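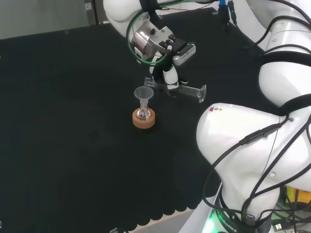
# Wellness practitioners and front desk host – Ulgate Healing Center

Ulgate is a small healing center on the second floor of the old Arruda building. We offer massage, reiki, breathwork, herbal consultations and a weekly sound bath. We have 6 treatment rooms and one group room, and four of the treatment rooms are in regular use. We are looking for practitioners for the other two, and for one person to run the front desk.

Posted May 11, 2024. Applications are read as they come in, and the posting comes down when the places are filled.

## Practitioners (two places)

We are open on modality. At the moment we get more requests than we can handle for:

- craniosacral work
- prenatal massage
- acupuncture (state license required)
- one-to-one meditation teaching

If you do something else, write to us anyway. We already have three reiki practitioners and are not adding a fourth this year.

You would work as an independent practitioner. Room rent is $544 a month for two fixed days a week, 8 a.m. to 7 p.m. That covers heat, laundry for sheets and towels, online booking, and use of the kitchen. It does not cover your insurance, your oils or your own advertising, although you will be listed on our website and on the board downstairs. There is a $500 deposit, returned when you leave if the room is in the condition you found it.

We need from you:

- proof of training, and a license where the state asks for one
- current liability insurance
- at least two years of paid work with clients
- two references, one of them from somebody you have shared a workplace with

Practitioners set their own prices. We ask that each person offer one reduced-rate session a week, which we book through our Tetar list. Tetar is our program for people who can't pay the full price – mostly family caregivers and people coming off long hospital stays. Clients on the list pay what they can and the money goes to the practitioner.

We do not diagnose, and we do not tell clients to stop or change prescribed medicine. Anyone who works here signs a page saying so.

## Front desk host (part time, employed)

Twenty-two hours a week over four afternoons, plus one evening a month for the open house. The pay is $19 an hour, with a $1000 payment after the first full year.

The work is greeting people, answering the phone, moving appointments when somebody cancels, taking payments, folding towels, and keeping the tea shelf filled. Some clients arrive upset or very tired. You don't need to fix that, but you should be comfortable sitting near it without filling the silence.

Experience with booking software is useful. We use Lidolitz for scheduling and can teach it in an afternoon. You should be able to carry a folded massage table up one flight of stairs, or tell us if you can't so that we can arrange the shifts differently. There is an elevator, but it is slow and it closes at 6.

Please don't wear perfume to the interview. The center is scent-free outside the treatment rooms.

## How to apply

Send a short letter to Tullio Marchetti at the center. For the practitioner places, tell us what you do, how long you have done it, which days you want, and whether you have regular clients who would come with you. For the desk job, a resume and a few lines about the last place you worked are enough.

Letters can be left at the desk or put through the slot in the street door – the blue one, not the bakery's. We answer every application within two weeks.

Practitioners who look like a match will be asked to come in and give a session to one of us, paid at your normal rate. Desk applicants will be asked to spend an hour at the desk on a working afternoon, also paid.

The rooms can be seen any weekday between noon and 2. Ring the upper bell and wait on the landing if a session is on. Parking behind the building is for clients only, so use the lot across the street.

Desk training starts in the last week of May. Practitioners can move in as soon as the paperwork is done.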